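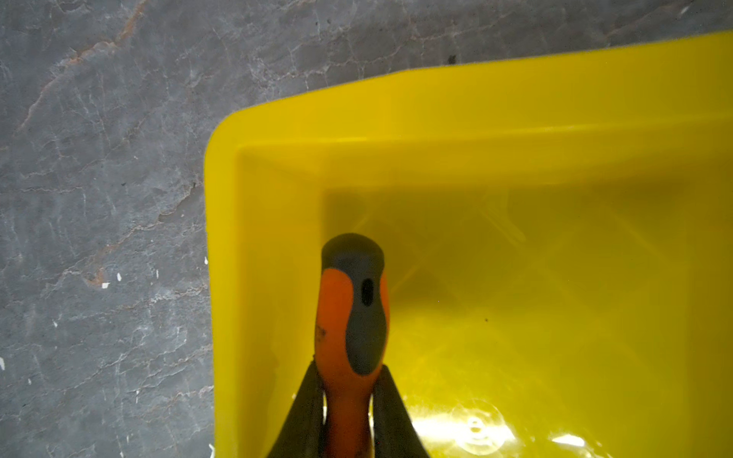

4. Sealing the floor with Umaleck stone sealer

Read this section to the end before you open the container. It is for natural stone and stone-effect floors inside the house. For outdoor paths, see section 6.

4.1 Before you start

Sweep the floor and wash it with Calumer neutral cleaner. Do not use vinegar or any cleaner with acid, it can eat the surface of many stones. Let the floor dry for one night with a window open.

Rust-coloured marks must be treated before sealing. The sealer does not remove them, it closes them in. Use the Calumer rust paste and follow its own leaflet.

Note: In some stones the brown colour is a natural part of the vein. If the mark is the same after two treatments with the paste, leave it as it is.

4.2 Test the sealer

1. Choose a small place which is normally hidden, for example behind a door.
2. Shake the container well and put a few drops on a white cloth.
3. Rub the cloth on the stone and wait 14 minutes.
4. Look at the colour in daylight. Dark stones usually become a little darker, and pale veins can look more yellow.

If you do not like the result, stop here and ask your Pennington dealer for the matt version (order number 2762).

4.3 Put on the first coat

1. Pour 400 ml into the flat tray. Do not pour sealer directly on the floor.
2. Begin in the corner which is most far from the door.
3. Spread a thin coat with the Esach pad, always in the same direction.
4. Go over open cracks a second time with a small brush.
5. After 14 minutes, wipe away all sealer that is still on the surface. Use a dry cotton cloth.

Caution: Sealer that dries on the surface makes a sticky film. The film can only be removed with solvent.

Caution: Keep children and animals out of the room until the floor is dry.

4.4 Second coat

Wait 8 hours. Repeat the steps of 4.3 with half the quantity. Very dense stone does not need a second coat. To check this, put a drop of water on the floor. If the drop keeps its round shape, one coat is enough.

4.5 Cleaning the tools

Wash the tray and the brush with warm water and soap directly after use. The pad cannot be used again. Lay it flat outside to dry before you put it in the household waste.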